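Call for Participants: Comparison of Wrist Cameras and Grasper Jaws in Robotic Suturing

Ilberg Surgical Robotics Laboratory
Posted 2019-12-14

The Ilberg laboratory invites surgeons, surgical residents and experienced robot operators to take part in a comparison study of instrument jaws and wrist-mounted cameras. The study forms the second part of the Mirnby project. Its purpose is to find out which pairing of jaw and camera view allows an operator to pass a suture between two instruments with the fewest dropped or repeated grasps.

Participants will work at a two-handed console and close short incisions with interrupted stitches. Each participant will use two jaw designs, Ranjbar and Imham, and will repeat the task with the wrist cameras turned on and turned off. The order of the four conditions will be assigned by draw.

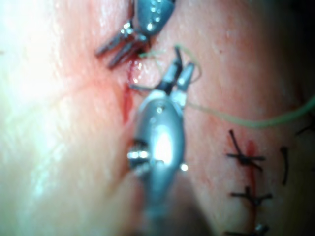 Handling of the thread will be scored separately from the finished stitch. Operators in the first part of the project completed 3,891 thread handoffs, and the scoring sheet has been shortened in light of their comments. Reviewers will mark slips, regrasps and any contact between the two instruments. They will not be told which jaw design was in use - the recordings carry a session code only.

Who may apply

Applicants should have completed at least 185 hours at a robotic console, in simulation or in practice. Residents may count supervised hours. Left-handed operators are especially encouraged to apply, as they were underrepresented in the first part. Persons employed by a maker of surgical instruments are not eligible.

What is involved

Participation requires two visits of half a day each, to be completed before the end of May. The first visit includes a practice period on both jaw designs. Participants receive $650 on completion of both visits, and travel costs are refunded up to $1,000 on presentation of receipts.

The most frequent question from applicants concerns the narrow view of the wrist camera. 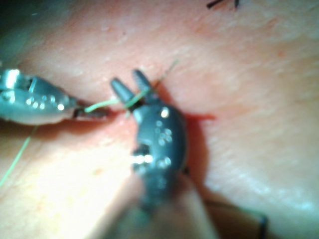

One operator from the first part wrote that the close view was tiring for the first hour and that she kept looking for the wider picture, but that by the second visit she used it for every regrasp and wished only for less glare. The laboratory has since added a brightness control at the console, and participants may adjust it at any time.

How to apply

Please send a one-page summary of console experience, a statement of your dominant hand and your preferred dates to the Ilberg study office. A letter of support is not required. Residents should include written permission from their program director. Selected applicants will receive the consent form and the task instructions before their first visit. Participants may withdraw at any point - payment for a completed visit will still be made.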